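The year I moved to Hulme I owned one saucepan, one good coat and six boxes of things from my aunt's shop in Cunddale. She'd sold up in July, the whole lot, counter and till and the bell over the door, and what didn't go to the new people came to me (I was the only niece with a van).

I say shop. It was a corner place that sold whatever the reps talked her into: hand cream, cartons of juice, string, birthday candles, a soap from a firm called Usau that smelled like a church. There were 538 lines in the stock book, every one in her square handwriting, and I swear she could tell you the price of any of them with her eyes shut.

What she couldn't bear was a muddle. Cartons with cartons, tubes with tubes, a tub for each, and heaven help you if you stood a thing in the wrong one!
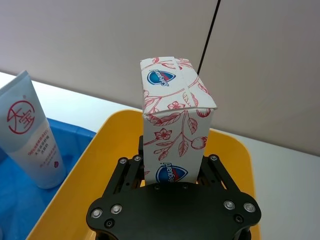
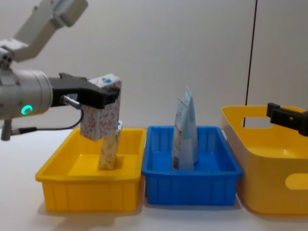
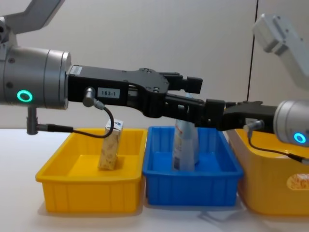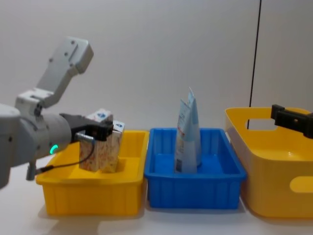

Short fiction

So there I was at my new kitchen table at nearly midnight, sorting. I'd meant to tip the lot into a cupboard and go to bed, but I got as far as the first box and heard her, clear as anything, saying "Not like that, you'll never find it." I fetched the washing-up bowl for the cartons and a cake tin for the tubes, and off I went.

The third box was mostly paper. Under the paper was a biscuit tin, and in the biscuit tin was three thousand pounds in an envelope marked Kotia.

I sat down. Kotia was the boat. She'd talked about it when I was small, a little blue boat she was going to buy and keep on the estuary, and then she'd stopped talking about it and I suppose I'd thought it was one of those stories grown-ups tell in the car. But she'd got the money! 3000, counted and banded, with a slip of paper in the square handwriting: deposit, paid back, try again.

I rang her. It was a terrible hour to ring anybody and she picked up straight away.

"You've found the tin," she said.

"Why didn't you buy it?"

"I had the shop to open." I could hear her kettle going. "Have you done the tubes?"

I said I'd done the tubes. She asked which way up, and I looked over at the cake tin and told her a fib, and she knew, of course she knew, and while she waited I got up with the phone under my chin and turned every one of them round.

"Right," she said. "Now, is that van of yours any good for towing?"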